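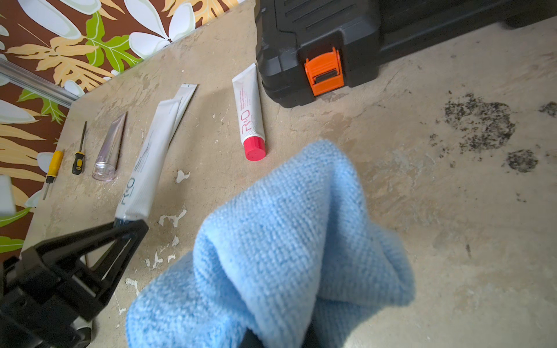 Breltham Site Services: Workshop Team

Wiping down hand tools and floor marks

Use a microfibre cloth, folded twice to give 8 clean faces. Turn to a fresh face when the one in use looks grey. Paper towel sheds on rough concrete and should be avoided.

Lay the tools on the floor in a row before starting. Wipe each screwdriver from handle to tip, so that grit leaves by the shaft. Do the handle grooves with a corner of the cloth wrapped over a fingernail.

Lift loose paint flakes by hand first. Do not scrape paint that is still fixed; log it for Hicham Amrani under job code 308.

Dark speckled stains may be mould or plain dirt. Treat both the same way:

Put on gloves and open the shutter.
Dampen the patch with diluted floor cleaner.
Leave for nearly 8 minutes.
Press and lift with a second cloth. Do not rub outwards.

If a mark is back by Monday, tell Siham Hamdy, extension 112. Used cloths go in the lidded bin and are washed at 60 without softener.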